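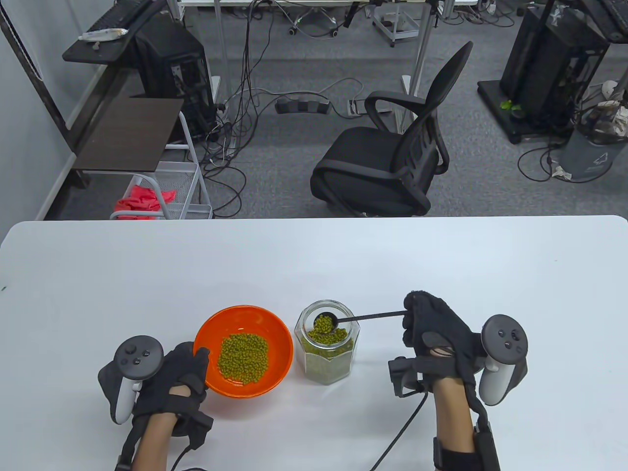

4.2. Segmentación de las demostraciones de trasvase

Figura 3. Demostración de la tarea «cuchara»: judías mungo entre un tarro de vidrio y un cuenco naranja, con guantes y un mando de RV fijado a cada mano.

La literatura suele dar por resuelta la segmentación de demostraciones teleoperadas a partir de la pose de la mano. Nuestros datos no permiten tanto optimismo. En la tarea de la Figura 3, la cuchara se sujeta por el extremo de un mango largo y fino, de modo que un giro pequeño de la muñeca desplaza mucho la cazoleta. El segmentador de Nernine, que solo ve la trayectoria del mando, confunde con frecuencia la entrada en el tarro con una corrección de postura.

Se anotaron a mano 60 demostraciones. Con los umbrales por defecto, Nernine situó el inicio de la carga dentro de la tolerancia en 11 de ellas. Tras reajustar los umbrales sobre ese mismo conjunto la cifra subió a 50, resultado que preferimos no presentar como mejora: se ajustó y se evaluó con los mismos datos. Sepp repitió la anotación sin ver la primera y coincidió en 58 casos, así que el desacuerdo entre anotadores no explica el fallo inicial.

Añadir la imagen de la cámara de cabeza ayuda menos de lo que cabría esperar. El detector localiza bien el cuenco, pero el vidrio facetado del tarro degrada la estimación del borde – justo la referencia que necesita el planificador para decidir la altura de extracción. Probamos a fijar esa altura como constante. Funciona mientras no se cambie de recipiente, y eso limita bastante cualquier afirmación sobre generalización, incluidas las nuestras en la versión de March.

Queda sin aclarar si la política aprende a cargar la cuchara o solo a reproducir un arco medio. Las curvas de pérdida no distinguen entre ambas hipótesis y tampoco lo hace la tasa de éxito, que cuenta como válido cualquier trasvase, por escaso que sea. La sección 4.3 sustituye esa métrica por la masa transferida.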